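Workplace Safety Investigator (permanent, full time)
Drorix Safety Services, Prakport office

Drorix looks into workplace accidents for small and mid-sized employers, mostly in food processing, timber and light manufacturing. We are hiring one investigator to join a team of 11. The job is open because our caseload has grown. Last year we closed 859 files.

What you will do

Visit sites after an injury or near miss, usually within a day of the call. Interview workers, supervisors and witnesses, and write up signed statements. Check machine guarding, lockout records and training logs. Prepare reports that can stand up in court – you may be called to give evidence. Follow up with the employer to see that agreed repairs have been made.

You will report to Siu-fong Chang, head of investigations. Case files are kept in Skenaro. You don't need to know it already, as training takes place in your first two weeks.

Where you will work

The office is on the second floor of the Yen Building, a short walk from the bus station. Expect to spend half your week there and the rest on the road. A pool car is provided. The shared kitchen is open to all staff.
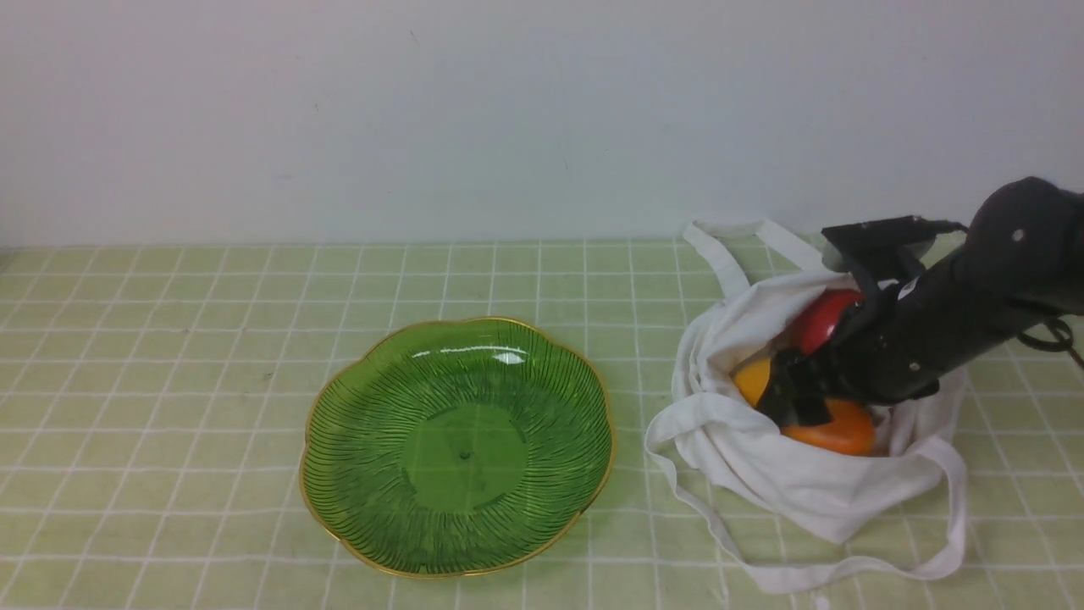
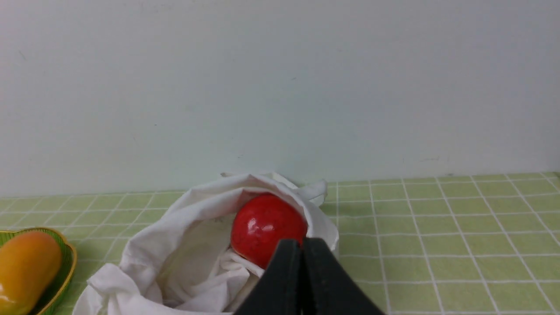 Green tile and a plain wall.

What we are looking for

At least three years in safety, enforcement, insurance claims or a skilled trade with safety duties. A valid driver's license. Clear written English. A second language is useful – many of the workers we interview are not comfortable giving a statement in English.

A safety certificate is preferred but can be earned on the job. We pay the course fees and give you study time.

Pay and hours

Pay is $1,402 a week, plus a $400 yearly allowance for boots and protective clothing. Hours are 8 to 4:30, Monday to Friday, with one on-call weekend a month, paid separately. There is a six-month trial period.

How to apply

Send a resume and a one-page cover letter to Gholamreza Yazdani in the hiring office, or hand them in at the front desk. Applications close 10/22/24. Interviews will be held in person and include a short writing exercise based on a closed case.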